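4.2 Chairs: what the underside tells us

Of all the furniture in the Hultetwood study, the small white chair gave us the most to talk about. We had expected the opposite. When we planned the survey, chairs were on the list mostly for completeness, and the storage units were supposed to be the interesting part. Then Nanna Ásgeirsdóttir turned one over during the pilot, and we ended up rewriting half the protocol that same afternoon!

The reason is simple enough. A chair standing on its feet shows you the parts its designer wanted you to see. Tip it over and you get the joints, the spots where a leg meets the seat, and all the small decisions that make a chair last or fail. In our 400 inspection records, the place where the leg joins the seat is mentioned more often than any other part of a chair, well ahead of the backrest and the feet. People who assemble, clean and repair chairs for a living already know this (two of our interview partners laughed when we told them), but we found very little about it in the published work on household furniture.

We therefore handled every chair in the same way. Black plastic sheeting went down first, to protect the floor and the finish of the chair and to give a dark background against which pale furniture is easy to see. The chair was then laid over on the sheet, and each joint was checked in turn, always going clockwise from the leg nearest the door. We did not smooth the sheet between checks. Oddur Toft tried this in the pilot and found that a bit of slack in the plastic helped to keep a light chair from sliding, which was a lovely discovery and saved us from building a cradle.
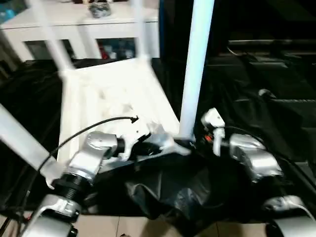 Figure 6. White chair tipped over on black plastic sheeting, legs pointing up and outward. Note the faint grid of ribs on the seat.

The ribbing in Figure 6 deserves a closer look, as it is easy to miss in normal use. It is molded into the seat, and under flat light it almost disappears. Several of our participants had owned ribbed chairs for years and were surprised when we pointed the pattern out. Once they knew it was there, they started running their fingers over it, and their descriptions of the seat became far richer. "Plain" turned into "a bit like a waffle," and one person spoke for several minutes about crumbs. We were delighted by these answers, and they led directly to the touch questions in Section 5.

A second finding concerns the legs. When a chair is on its side, its legs stop reading as a set. Each one points its own way, and the person checking the chair has to work out again which is front and which is back. This sounds trivial, yet it was the most common source of mistakes in our records: in 110 of them, a remark about one leg had been entered under another. The mistakes nearly vanished when we asked people to keep one hand on the joint they were describing until the note was written down. We recommend this to anyone doing similar work. It costs nothing, and it slows things down only a little.

Third, the position of the chair matters for how people judge its strength. Participants who saw a chair only upright tended to talk about looks and comfort. Those who met it tipped over talked about thickness, angles and where it might crack, and they did so without any prompting from us. The same effect turned up in the Jaltbridge sessions, where the chairs were heavier and the room was smaller, so we do not think it depends on one model or one setting.

There are limits to all this. Folding chairs were left out, and so was anything with arms, which could not be laid over in a comparable way. We also have no upholstered chairs in the sample. A larger set, collected under the Prudero protocol and planned to reach about 1,000 records, will cover both of the fixed-frame types. We are very much looking forward to seeing whether the leg joint keeps its place at the top of the list once fabric and padding enter the picture.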